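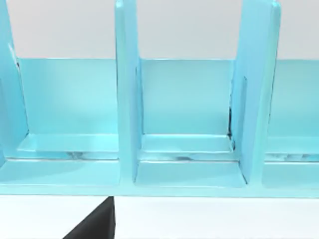

Apps / Productivity / Updates

Rindus 5 changes how shared lists are synchronised

The task manager Rindus has received its fifth major version this June, and the biggest change is one that many users will not see at first. The lists are now kept in step between devices by a new sync service, which replaces the old one completely. The update is free for everyone with a current subscription. People who bought the one-time licence for version 4 can continue to use it, but their lists will stay on the old service until it is closed.

The developer, a small company called Prarex, writes in the release notes that the old service was designed when most people used Rindus on a single computer and perhaps one phone. It sent the whole list again each time something was changed. For a list with twenty tasks this was no problem. For users with long archives it was slow, and it was also the main cause of the duplicated tasks which have been reported in the support forum for several years.

The new service sends only the changes. When a task is ticked on the phone, only this one piece of information travels to the server and from there to the other devices. Prarex says it tested the method with a list of 3000 tasks, and that a change arrived on the second device before the tester could pick it up and look. We could not repeat this with such a long list. With our own list of 393 tasks, which includes finished ones from the last two years, the changes came within one or two seconds on a home network. On a train with weak reception it took longer, but nothing was lost and nothing was doubled.

What happens when you update

After the installation Rindus asks whether you want to move your lists now or later. If you choose "Later", the application works as before and a small grey bar is shown over the inbox. If you choose "Now", the lists are copied to the new service and the old copy is kept for thirty days. During the move you cannot edit anything on that device. In our case it was finished in less than four minutes.

It is important to update all your devices before you begin. A phone that still has version 4 will not find the moved lists. It does not show an error message, it only stops receiving changes, and so it is easy to believe that everything is fine. The release notes mention this, but only near the end, and we think that the application itself should say it more clearly. Tasks which you enter on such a phone are not lost. They remain there and are added once the phone has been updated, but until then they are missing everywhere else.

Calendar subscriptions also have to be set up again. If you show your due dates in an external calendar, the old address will stop working after the move. You find the new one under Settings, Sharing, Calendar address. Copy it and paste it in your calendar application in place of the old one. The colours of the calendar are not kept, so you may have to choose them again.

Tasks by email continue to work with the same address as before. There is one small difference: attachments larger than 10 MB are now refused, and the sender receives a short message about it. Before, they were accepted and then silently removed.

Shared lists

For households and small teams the more visible changes are in the shared lists. Until now each person who joined a list had the same rights, and everybody could delete it. In version 5 the owner can give one of three roles. "Reader" can only look and tick nothing. "Helper" can tick tasks and write comments. "Editor" can do all that is possible with the tasks, but cannot delete the list itself. Only the owner can do this, and Rindus asks for the name of the list to be typed in before it is removed.

The comments have moved as well. They were placed under the notes of a task, where they were often overlooked, and they now have their own tab with a number on it. It is possible to mention another member with the @ sign. The mentioned person gets a notification even if the notifications for this list are switched off, a decision that will surely not please everybody. There is a switch to turn this off, but it must be set for each list separately.

When two people edit the same task at the same time, Rindus now keeps both versions and asks which one shall be used. The question appears only to the person who saved last. In our test this worked well with titles and dates. With long notes it was less comfortable, as the two texts are shown one below the other and the differences are not marked.
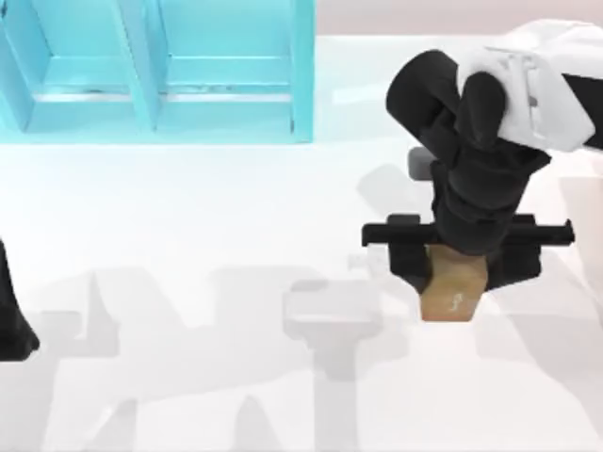 Acharya wrote in the Prarex forum that her family had waited for the roles since version 3, and that she would have paid for the update for this reason alone. She also complained that a reader can still see all the comments, including the old ones written before that person joined the list. Several other users have agreed with her under the same post. Prarex has answered that a setting for this is planned for a smaller update, but did not give a month.

Encryption and where the data is kept

With the new service, the titles, notes and comments are encrypted on the device before they are sent. The key is made from a second password, which is separate from the password of the account. Prarex does not know it and cannot restore it. The application therefore offers to print a recovery sheet, and we recommend to do this at once, since without the sheet and without the password the lists cannot be opened on a new device.

Due dates, reminders and the names of the lists are not encrypted in this way. According to the release notes the server must be able to read the dates in order to send the reminders. For the names of the lists no explanation is given. If you have a list with a name that is private, it may be a good idea to change it before you move.

The servers are run by the hosting company Bralside. There is still no possibility to use your own server, although it is one of the oldest wishes in the forum. Prarex repeats its answer from earlier years: it would be too much work for the support, and there are no plans.

Smaller changes

Version 5 brings 104 changes in total if one believes the list that Prarex has published, but many of them are corrections of single words or icons. The following ones are the most useful in daily work.

The search now finds words in comments and in the names of attachments. It is also possible to limit it to open tasks with a button beside the search field.

Repeating tasks can be moved once without changing the whole series. Before, a weekly task that was moved by one day stayed on the new day for ever, and you had to put it back by hand.

The Today view can be divided into morning, afternoon and evening. Tasks without a time are placed in the morning, and this cannot be changed at the moment.

The keyboard shortcut for a new task has changed on Windows, where the old one was in conflict with several browsers. Those who are used to the old shortcut can bring it back in the settings.

The dark theme has a higher contrast. The light grey text on a dark grey background, which was difficult to read on older screens, is gone.

The widget with the next 5 tasks can now also be placed on the lock screen of the phone. Tasks can be ticked there directly, but only after the phone is unlocked.

Known problems

Prarex names two problems on its status page. On some tablets the application closes when a picture is dragged into a note. And in lists which were imported from another program, the order of the tasks can be different after the move. The tasks are all there, but a manual order has to be made again. A correction for both is being tested and shall come as version 5.0.1.

We noticed a third one. If the device language is not English, the names of the new roles are sometimes shown in English and sometimes translated, even in the same window. It does not disturb the function.

Price and requirements

The price of the subscription stays the same, and the free version continues to exist with its limit of three lists. Shared lists with roles can be joined with the free version, but not created. The one-time licence is not offered for version 5. Owners of the version 4 licence get the first year of the subscription at half price when they change before the end of August.

The old sync service will be switched off next spring. After this, version 4 can still be opened and used on a single device, but it will not exchange any data with others. An export to a text file or a CSV file is possible in both versions, under File, Export, and it includes the finished tasks if the box for them is ticked.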